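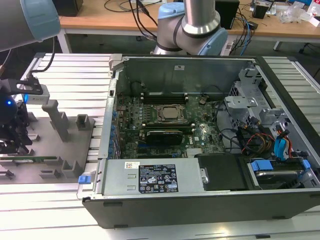
Page last changed: December, 23:40

Opening up the office tower: a talk with a refurbishment bench lead
By the Bolavura workshop desk

The bench lead at Ladar has been taking desktop computers apart for most of a working life and does not think of it as a skilled trade. "It is a sequence," the lead says. "If you follow the sequence you will be fine, and if you skip a step you will find out at the power-on test." Ladar takes in retired office machines, checks them, changes what needs changing and passes them on to schools and small firms. The present batch is 300 units, most of them Dell towers from a single insurance office, logged under job number 706.

Work starts with the case on its side. The side panel comes off and goes on the rack under the bench, and the machine stays flat until it is closed again. The lead is firm about this. "People try to do memory with the tower standing up. You can do it, but you are pushing sideways, the case moves, and you can't see whether the latches have come across. Lay it down and you are pushing into the table."

The benches are slatted aluminium. I asked whether a bare metal surface was a good choice for electronics, and the answer was that the board never touches it. The case sits between the two, and the person working wears a strap clipped to bare metal on the chassis. A rubber mat is kept for parts that have come out. Dust falls through the slats and is swept up at the end of the shift.

The lead works in the same order on every machine. Mains lead out first, then the power button held down for a few seconds, then a look round the inside before anything is touched. The look round covers the capacitors, the data cables, the drive and the power supply label. Bulging capacitor tops were a common fault on one earlier batch and the habit of checking for them has stayed. "You want a flat top. If it is domed, the board goes in the other crate and we don't spend any more time on it."

What about the power supply? "Read the label, write the rating on the sheet, leave it shut. We do not open supplies. If it fails on the tester it is replaced whole."

Memory takes up more of the conversation than anything else, as it causes more returns than anything else. Of the last 40 machines sent back to Ladar from one customer, 23 had a module that was not fully seated. No part was faulty in any of them. The modules were taken out, wiped at the contacts, put back and tested overnight, and the machines went out again.

"The module has a notch and the slot has a key," the lead says. "They are not in the middle. Before you go anywhere near the slot you turn the module so the notch is on the correct side, and you open the latches. Then you bring it in upright. It has to be upright. If it leans, one end goes down and the other end rides on top of the key, and it will look nearly right." 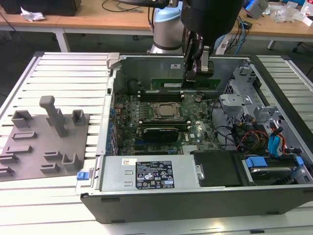 Memory module upright over the slots, case flat on the bench.

Once the module is resting in the slot, pressure goes on at both ends. The lead does one end and then the other, with the thumb close to the latch, and listens for two clicks. On some boards only one latch moves and there is one click. The sheet for each model says which. The last check is by eye along the top edges of the modules, which should be level with one another when they are the same make and height. Ladar buys its replacement modules from Brema, and the heights do vary between deliveries, so the latches are the better guide.

I asked how hard a person should press. "Harder than a beginner wants to. Not so hard that the board bends. If you see the board going down with the module, stop and look, because something is in the way or it is the wrong type." The wrong type is less rare than it sounds. Modules of two generations are close enough in length to be mixed up in a tray, and the notch position is the only thing that saves the slot. Trays at Ladar are now labelled on the short side as well as the long side.

How the module is held matters too. It should be gripped by the edges of the board, clear of the contacts. The lead dislikes seeing the chips themselves pinched. Marks on the gold contacts are taken off with a dry lint-free cloth, and a pencil rubber is forbidden, as the crumbs end up in the slot.

Which slots to fill is another matter covered on the sheet. With two modules, they go in the matching pair given for the model, normally marked by latch colour. The machine will usually start with them in the wrong pair but will run slower, and the customer will not know why. Ladar fits matching modules wherever stock allows.

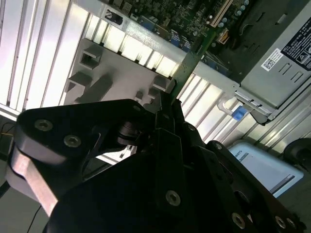

The same care goes to the back of the case, where cards are fitted and removed. Unused slot covers are kept in a tub and put back if a card is taken out for good, to keep the air moving the way the maker intended. The lead complained at some length about an office in Escobedo that had thrown away every cover it removed. Ladar had to find replacements from scrap cases, and the clips differed between two versions of what was sold as the same model.

Cables come next. The two points checked are that nothing crosses the processor cooler's fan and that no data cable is bent sharply where it leaves its plug. Older data plugs without a metal catch work loose in transport, so each one is pushed home with a finger before the panel goes on. Drives are checked for play in their carriers. A carrier that rattles is replaced; there is a box of spares.

The cooler itself is only removed if the machine runs hot on test or if the processor is being changed. When it does come off, the old paste is cleaned from both faces and new paste applied, a small amount in the centre. "The cooler spreads it. You do not need to butter it like toast." The retention bracket is left closed over the processor unless there is a reason to open it.

Testing is the longest stage and needs the fewest hands. The machine is started with the panel off, the memory total on the first screen is compared with the sheet, and a memory test is left to run. A wrong total sends it back to the bench with the module positions noted. A pass means the panel goes on, the machine is stood up, and it is started once more before packing. That second start was added after several towers passed on their side and failed upright, in each case from a loose drive plug.

I asked what the lead would tell someone opening their own machine at home for the first time. The reply was to take a picture of the inside before moving anything, to keep the screws in a cup, and to change one thing at a time. "If you change the memory and the drive and the card and it won't start, you have three things to look at. Do the memory, start it, shut it down, do the next."

Job 706 is due to finish before the end of the month. The next batch is small-form cases, where the drive cage has to come out to reach the memory slots, and the sheet for those runs to a second page.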